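Handheld Collection & Teleop Forum > Standards and Good Practice
Thread: House rules for dish handling – what do you write down?

Drosteck_Leonie
Posted 10 May 2020

We are rewriting our rules for tabletop collection with hand-held grippers and I would like other groups to tear them apart before they go in the binder in July. The old version was 20 rules long. People signed it and did what they liked. I want a short list that an operator can keep in their head.

The rules are for home settings, so a normal table with a normal cloth and the family's own dishes. Lab benches are covered in a different document.

Draft, in order:

1. Walk the table before you pick up a gripper. Kettles and anything with hot liquid go to the far end, and the cord goes off the side the operators don't stand on.

2. Open the jaws fully before going near a bowl or cup. Contact with ceramic is by the rubber pads only. No bare finger metal on a rim or a glaze.
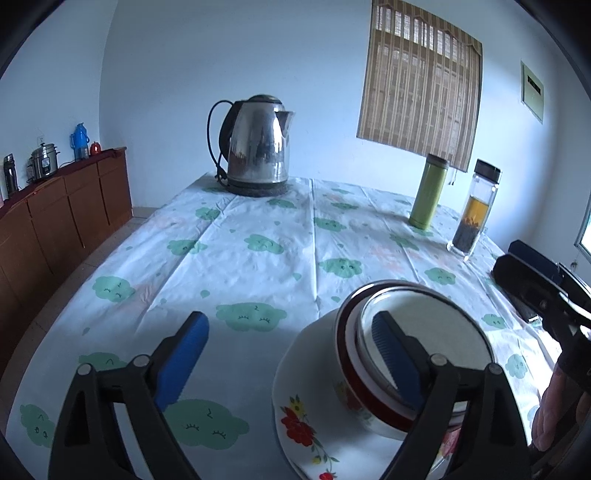 3. One operator leads. The second operator does not enter the lead's reach until the lead says "clear."

4. Stacked plates are moved one at a time unless the task sheet says otherwise.

5. A dropped or chipped item ends the run. Keep the recording and mark it. Do not delete it.

6. Glass stays on the table only if it is part of the task or too far away to touch.

7. Hands off the objects during a run. If something has to be fixed by hand, stop first.

Comments welcome, especially on 3 and 6.

Leonie Fröhlich

u_ehlers
Posted in reply

Rule 3 is going to be ignored. We had the same rule at Tomić and the operators dropped it inside a week, because a lot of two-handed work is done by two people and they can't stop and talk for every reach. You end up with recordings full of waiting. I would write it by object: two grippers may be over the same table, but only one closes on an object at a time unless it's a shared lift.

Rule 5 is good. We lost a lot of useful failures to people tidying up.

rosemarie_m
Posted in reply

I disagree with Uwe. "Only one closes at a time" sounds fine until the fingers are crossed over the same plate and both people think it's theirs. The trouble starts with the approach. By the time somebody closes, it's already decided.

What we do at Pukska is agree on sides. Lead takes the near side, second takes the left or the right, and it's written on the task sheet. No talking needed unless somebody has to cross.

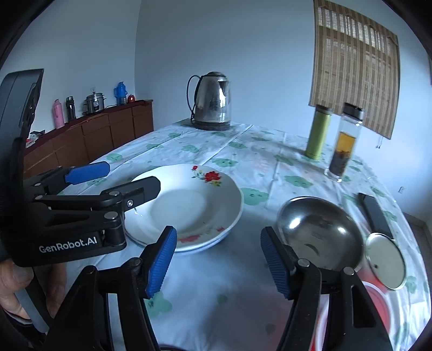
With sides agreed you can work quite close to each other and still know who backs off first. We also have the second operator keep the wrist low, so the housing doesn't swing over the middle of the table. New people hold it high and then can't see past it.

On rule 4, please say what "one at a time" means for thin plates. With shallow plates and a sloping rim the pad can catch two edges without the operator noticing. We have them lift a little on one side, look, and then commit.

Rosemarie Mühlbauer

Drosteck_Leonie
Posted in reply

Sides on the task sheet is better than what I had. I'll rewrite 3 that way and keep "clear" for crossings only.

Uwe, does that cover your waiting problem?

u_ehlers
Posted in reply

Mostly. It falls apart when the object travels from one side to the other, which for us is half of the tasks. But it's better than the draft.

h.ostermann
Posted in reply

I do the review side, so I only see what comes in afterward. I went through 351 of our own dish recordings last winter against a list a lot like this one. Two things I'd add.

First, a glossy tablecloth. Nothing in the draft mentions the surface. A plastic cloth with fold lines in it will shift or lift at the crease when you drag a bowl, and then the annotators argue over whether the operator made a mistake. Our rule is lift, don't drag, on any loose cloth. We don't flatten the cloth or take it off. People have creased tablecloths at home and I want that in the data.

Second, rule 6 is too soft. "Too far away to touch" depends on who is judging. Use a distance, or say past the halfway line of the table.

Leokadia O.
Posted in reply

Halfway line gets my vote. Nobody is going to carry a tape measure into someone's dining room.

I'd leave rule 2 alone except for the word "metal." Some finger sets have plastic or coated links and you will get the person who says it doesn't apply to theirs. "Pads only" is enough.

Also, can you put in something about bowls that end up the wrong way up? Our operators at Drenemico kept righting them by hand between takes and then the start states all looked the same. We now tell them to leave it and let the next run begin from there, if it's stable.

Leokadia Olszewski

rosemarie_m
Posted in reply

If it's stable, yes. If it's leaning on a plate I'd want it set down properly first. I've paid for enough of other people's china.

Leokadia O.
Posted in reply

Then you throw out the recovery cases, and those are the ones we're short of. We replace the china and put it in the budget.

Drosteck_Leonie
Posted in reply

I'm going to leave that one to the site lead – we work with borrowed dishes in some homes and our own in others, and I can't write one rule for both.

Changes so far: sides in rule 3, "pads only" in rule 2, lift and check in rule 4, halfway line in rule 6, and a new one on loose cloths. I'll post the second draft in this thread when it's typed up. If anybody has wording for objects that cross from side to side, send it before then.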